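Summer cleaning, and the joy of a decent cloth

2021-07-05

I finally did it. I threw out the paper towels! Well, used up the last roll and didn't buy more, but it feels like the same thing.

It started with the windows in our old place on Doherty, which faced the road and were always filmy. I tried sprays, vinegar, even newspaper like my grandmother used. Then I picked up 2 microfiber cloths from Sunel at the hardware store and wow, what a difference. Plain water and they were clear!

Now I have a whole drawer of them, sorted by color. Green for glass, yellow for the kitchen, blue for everything else (the blue ones get everywhere).

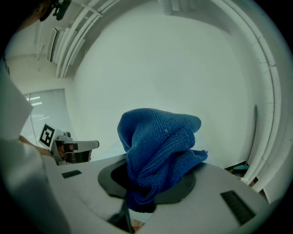 How I wash them

Warm water, 60 minutes, no fabric softener ever. Softener coats the fibers and then they just push the dirt around, and I ruined a good batch that way last July. Keep them away from cotton towels too, or you'll be picking lint off for days. I hang mine on the porch rail and they dry so fast in this heat.

Next up is the oven door. I've been putting that one off, but I'm weirdly excited about it!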